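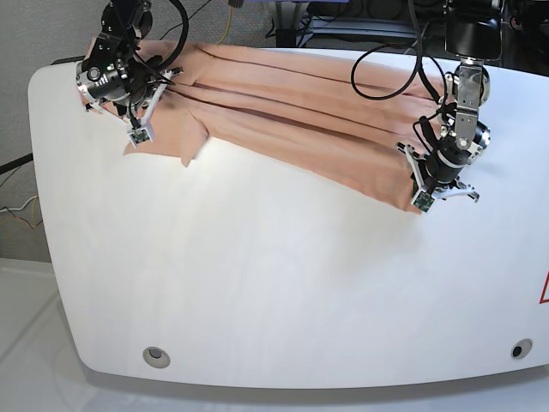
Sarla Negi wrote:

> My flatweave came off the loom last week and the two long edges curl under like a piece of old toast. Cotton warp, wool weft, 32 inches wide. I've had it under the mattress and I've had books on it. Is it the selvedge, or is it the wool, or is it me? I would rather not cut it up for cushions. Also, does anybody still have the Hiklow warp calculator? My copy went with the old laptop.

Posted to the list by Jyoti Dixit, August 4, 2022

Hi Sarla, and hi everybody,

Please don't cut it up! I've had two do this to me, both cotton warp like yours, and one of them has been lying perfectly well behaved in my hallway for years now. The other one is under the dog.

My money's on the selvedge. When I started out I pulled every turn of weft snug around the edge threads because it looked so tidy on the loom, and of course it all stays flat while the warp is under tension. Then you cut it off and the edges want to be shorter than the middle, and under they go. Run your hand down the edge and then down the center. If the edge feels harder, almost like a cord, that's your answer.

It could be the yarn too. Kuldeep Dwivedi wrote to the list in March about a batch of singles so overspun that the corners of his rug rolled up toward him like a cat asking for something (his words, I still laugh). An easy check is to take a length of your leftover weft, hold the ends, and bring your hands together. If it kinks up on itself right away, there's a lot of twist in there and it'll go on pulling until you calm it down. Test it dry, then wet it, hang it up with a clothespin on the bottom, and look again the next day.

Now what to do with the one you've got. Books and mattresses never did a thing for me, dry wool just waits until you take the weight off. What worked was blocking it wet:

First try a damp white cloth on each color in some corner that doesn't show. If any color comes off, stop there and write back, that's a different problem.

Soak it in cool water with a little wool wash, in the bathtub if it fits. Push the water through with flat hands and don't lift it by one end, a wet rug weighs more than you'd believe and it will stretch right where you're holding it. Roll it in towels.

Then pin it out on something you can stick a pin in. I use a sheet of insulation board with an old cotton sheet over it. Rustproof pins, please! I used the other sort once and I have the brown dots to prove it. Begin at the middle of each long side and work out to the corners, an inch apart or less, and measure the width as you go so you don't end up with a waist. Mine took 3 days to dry with a fan going. Leave it pinned a day longer than you want to.

If it still curls after that, you can sew a flat cotton tape along the back of each edge, with long loose stitches in the same color as the weft. Gervasio Cisternas would call this cheating and he's welcome to come over here and say so. I did it on the hallway one and you can't tell unless you turn it over.

For the next rug, lay the weft in with a good arch before you beat, bigger than seems right, and let the turn sit against the edge thread without tugging at it. I also double the last two warps on each side. Some people wrap the selvedge separately, and I know Santosh Nigam swears by it, but I find it's one more thing to keep an eye on when I'd like to be thinking about the pattern. And measure your width every few inches. Mine was set at 32 as well, funnily enough, and I'd drawn in a good inch by the halfway mark and kept right on going because the radio was on.

About the Hiklow calculator, I have it on paper, the old sheet with the coffee ring. It gives you the length per end and then the total, but be careful, it leaves out the fringe, so add that on yourself. I came up short on a runner of 117 ends that way and had to finish with a hem nobody had planned. I'll type it up this weekend and send it to you.

Does anyone else have a trick for the really stubborn ones? I've heard of people steaming from the back through a damp cloth and I've been too chicken to try it on anything I like.

Happy weaving,
Jyoti

Last updated: March 2023

Recent threads
Poltley cotton warp, has the put-up changed?
Re: Re: Overspun singles and rolling corners
Dubey beater for sale, heavy, pickup only
Moth traps, what are you all using
Peven loom: replacement pawl wanted
Knotted fringe or hem for a hallway runner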